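Food Habits and Household Measures
Notes for week six
Prepared by Vesna Stoyanova

Please read these notes before the seminar. They cover the first half of the chapter on measuring in the home kitchen. The second half, on ovens and heat, comes after the break.

1. Why household measures matter to us

When we ask a person what she ate yesterday, she does not answer in grams. She says a bowl of soup, a piece of bread, two spoons of sugar. These are household measures, and the whole work of a food survey depends on how well we can translate them. In the Ashby survey, which we will use during the whole course, the interviewers collected diaries from 190 families. Most of the entries were written in spoons, cups and handfuls. Only a small part gave a weight, and this was usually copied from a package.

The problem is old. Handwritten recipe books often say "a spoon of butter" and do not say which spoon. The writer knew her own spoon, and the daughter who received the book probably had the same one in the drawer. For the family it was enough. For us it is a difficulty.

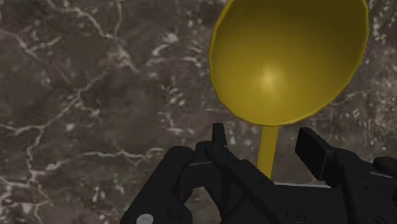
Is a tablespoon the same size in every country?
The tablespoon in American recipes is close to 15 milliliters, while the Australian one is 20 milliliters. For a spice the difference may be small, but for salt or baking powder it can change the dish. When you work with a foreign source, write down which standard you have used.

2. Level, rounded, heaped

A level spoon is filled and then made flat with the back of a knife. A rounded spoon has as much above the edge as below it. A heaped spoon has as much as the spoon will carry, and so it depends on the person and also on the food. Flour makes a higher heap than sugar. In the diaries the word "spoon" usually stands alone, and we must decide what it means.

Dayana Zepeda, who coded the Ashby diaries, used a simple rule. Dry foods were coded as rounded if the diary said nothing, and liquids as level. She wrote this rule on the first page of her code book, and I ask you to do the same with yours – a rule which is not written down will be forgotten by May.

3. Cups

The word cup makes more trouble than the word spoon. It can mean the measuring cup, the tea cup, or any cup which was standing near. In the Ashby diaries we took 200 milliliters for a cup of tea and kept the American measure only for baking. You may disagree with this decision, and we will discuss it.

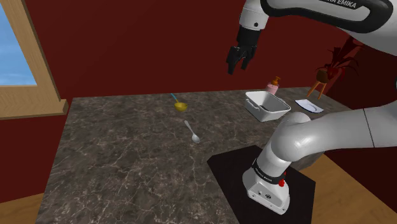 The same care is needed with bowls. A family may own deep bowls and shallow bowls and call both of them "soup bowl." If the interviewer visited the home, she could pour water into the bowl and measure it. If the diary came by mail, we have only the word.

4. For the seminar

Read the diary pages from the families in Inerura and choose 3 days. Translate all household measures into grams or milliliters, and mark the places where you had to guess. Check if your total for each adult is near 2,000 kilocalories. If it is much lower, look first at the oil and the sugar – these are often forgotten by the person who writes the diary.

Bring your code book on paper.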